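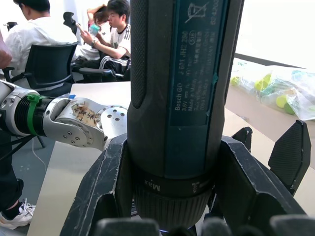 The Bosch GO screwdriver in the robot's black fingers, with the label to the front.

Clevik two-arm assembly cell: review after 6 months on our bench

By Efua Amissah

I work in the repair and assembly department at Sirkorham, where we put together small housings for water meters. The Clevik cell came to us in December. Before I bought anything with my department's money I read many reviews, and most were written by people who do not stand next to the machine, so I write this one for those who do.

The tool is an ordinary 3.6V cordless screwdriver with a torque collar. I like this decision very much. When the screwdriver needs service, we exchange it ourselves and do not wait for a technician from Kutthorpe.

The grip is good. The fingers close from both sides and the screwdriver stands straight. The black surface of the fingers gets scratched with use, and you must accept this. The crosshatched pads can be changed in a few minutes, but a set costs 325 euros, and in my opinion this is too much.

Speed is the weak point. My colleague Clémence Bodin finishes 91 housings in a shift by hand. The cell makes fewer, and it stops when a screw enters at an angle. Then somebody has to come, take out the screw and press the confirmation twice.

What changed for us is mainly the wrist. Clémence had pain every evening from the small screws, and now she does the cable work and the checking, and she sleeps better. But the checking is more tiring for the eyes, and our manager did not plan extra breaks for it. We had to ask. Also two of us were trained on the cell and the others were not, so the same two are called for every stop, also during lunch. I would ask the supplier to include training for the full team in the price.

The manual is translated badly. The section on setting the torque contradicts the table behind it.

I would buy it again for the small screws. For the large covers, no.

Rating: 4 out of 6

Search reviews
Enter product or brand

Recent reviews
Bonsu height-adjustable work stool
Clevik parts feeder, small model
Anti-fatigue mats for standing work
Bench lamps for close inspection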